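From: Roksolana Zinchenko
To: Handstead club list
Date: March 12, 2022
Subject: Re: [handstead] bathroom sessions, and what do we do about the small boxes?

Matvii Didenko wrote:

> Hi all,
>
> I've gone through the first lot of bathroom recordings and I have two
> worries. The first is the small stuff. Our kitchen set was all mugs and
> bowls and the jaws were happy with those, but now we're picking up little
> cartons and they twist as soon as you lift them. The second is that every
> recording starts from a different place, so when I try to line up left
> and right hands I spend half my evening hunting for the first frame
> where both cubes are visible.
>
> Could whoever is running the next session please write down what they're
> doing? Even a rough list would help. Also does anyone still have the
> spare charger, it isn't in the Stuststead cupboard.
>
> Matvii

Hi Matvii, hi everyone,

Guilty on both counts, I think, as most of those first recordings were mine! I'll go in order, but the charger first before I forget: Kyrylo has it. He took it home in January and has been feeling bad about it ever since, so please be nice to him.

Small boxes. Oksana and I spent ages on this and I've come round to her way of doing it. I was closing the jaws on a carton as if I were using my own fingers, quite near the tips and quite fast, and of course it spun. She opens wide, brings the gripper in until the box is well back between the jaws, waits a beat, and only then squeezes. It feels painfully slow when you're the one holding the things (I kept wanting to hurry her along) but when I played the recordings back next to each other hers were so much easier to follow. You can see where the approach ends and the grasp begins. In mine it's all one blur and then the box is on the floor.

The other thing is which way round you pick it up. If you take it by the narrow sides it'll sit straight, if you take it by the wide faces it squashes a bit and then the lid pops. We've lost two cartons that way. I've got more in a carrier bag if anybody needs them, all empty, all different sizes, my mum has been saving them for us.

Now the starting position. What I'd like to suggest is that we all begin with both hands held out over the basin, cubes facing up, and count to three in our heads before touching anything. Then Matvii gets a nice clean stretch at the front of every recording and can stop swearing at his laptop. 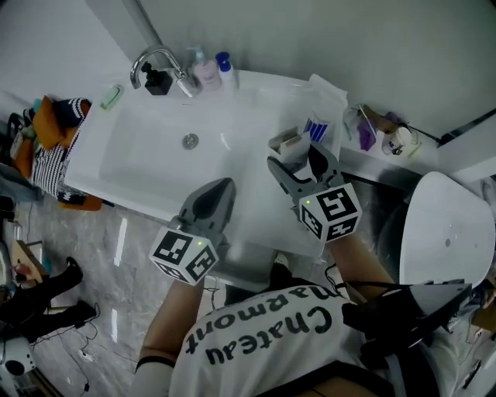

Same thing at the end, please: back over the basin, count to three, then stop. I did 15 takes in a row like this and it becomes a habit pretty quickly, though by the last few my shoulders were complaining. Do take breaks. Oleksandra says the kitchen people swapped over after every ten and I think that's sensible, the bathroom is if anything worse as you're leaning forward the whole time.

Matvii asked for a list of what we're doing, so this is what I've got so far. It's a bit of a mess, sorry:

- box from the right side of the sink to the left, right hand only
- the same box back again, left hand only
- box passed from one hand to the other over the basin (hard!)
- pump bottle moved forward and put back where it was
- soap dish lifted, held, put down again
- toothbrush out of the cup and back in (very hard, skip it if you're fed up)

Keep the tap off for all of these. I know Kyrylo wants to do hand washing at some stage and it'd be a lovely thing to show at Trallura, but I don't fancy explaining to Oleksandra why there's water in a gripper. Let's get the dry ones done properly first.

On numbers: we said 400 bathroom takes before the Trallura deadline and we've got 194 that are usable. That's better than it sounds as we've only been at it properly for a fortnight, but it does mean we need more people turning up. If you've only ever done the model-training side, please come and have a go at this bit, it's good fun and you'll understand the data far better afterwards. I certainly did. I had no idea how often I turn my wrist over without thinking, and every time I do it the cube disappears and that's another take in the bin.

Which reminds me, long sleeves! Roll them right up. I had a baggy jumper on one evening and the cuff kept flopping over the marker, and I didn't notice until Matvii sent me a very polite message with a very long list of take numbers in it.

Second person in the room: yes, please, always have one. It's a squeeze but someone needs to put the box back between takes and keep an eye on the cables, and it's much quicker than doing it all yourself. Shout the take number out loud before you start so your helper can note it down. We had a muddle with take 2303, which is in the notebook twice with two different tasks next to it. Does anyone remember if that was the soap dish or the bottle? Oksana thinks soap dish, I'd have said bottle. If we can't settle it I'll just take it out.

I haven't forgotten about the Ocampo write-up either. I've done the part on how we attach the marker cubes and I need somebody to do the part on calibration, ideally somebody who understands it, so Matvii, I'm looking at you. A page would be plenty.

Next session is at the flat again, same time as before. Bring a drink and something to eat afterwards, and if you've got any small boxes going spare (tea, plasters, that sort of size) bring those too. Reply to me off-list if you can make it and I'll send you the door code.

Roksolana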